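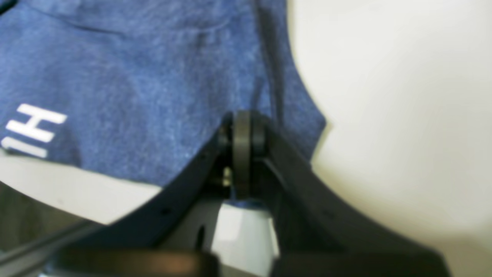
Blue fabric, like a folded T-shirt, with a white letter H on it.

Is it REALLY a bargain? How sale prices work

A kids' guide from the Leltero Money Page

You see a big red sign. SALE! WAS $30, NOW $8! Your brain yells buy it buy it buy it. Okay. Slow down a sec.

What does "was" mean?

"Was" is the old price. The shop charged that much before the sale. Now it charges less. The gap between the two is what you save. So $30 take away $8 is $22 off. Pretty good!

But was it $30 for a long time? Or just one weekend? A shop can put a price up for a bit and then drop it again, and the sign looks amazing. Many places have rules about this. Still worth checking.

How do you check?

Look in other shops. Ask a grown-up to help you look online. Some websites keep a chart of old prices, like a height chart on the wall but for stuff. Line goes up, line goes down. If the line is always near the "sale" price, its not much of a sale.

Let's try one

A Pitesura scooter. Store one, Morelli, says it was $300, now $272. Wow, $28 off! Store two, Bumgate, has no sign at all. Boring shelf. Price: $272. Same scooter, same money. The sign made one of them feel better, thats all.

Now add shipping. Morelli wants $5 to send it to your house. Bumgate is free if you pick it up. So which one costs less? Yep, Bumgate. Always add the extra bits on before you pick.

What's a coupon code?

A secret-ish word you type in when you pay online. It takes some money off. Codes run out! Some last a month, some stop at midnight. An old code just won't work and you pay full price, so look at the total before a grown-up hits the button.

What about "only 5 left"?

Might be true. Might be there to make you rush. Take a breath. Ask yourself, did I want this yesterday?

Words to know

Discount: money taken off the price.
Expired: too late, the deal is over.
Shipping: what you pay to get it sent to you.
Refund: getting your money back.

Try it at home

Pick one thing you'd like. Write down the price today. Check again every week till the end of March. Did it move? Draw your own chart and stick it on the fridge.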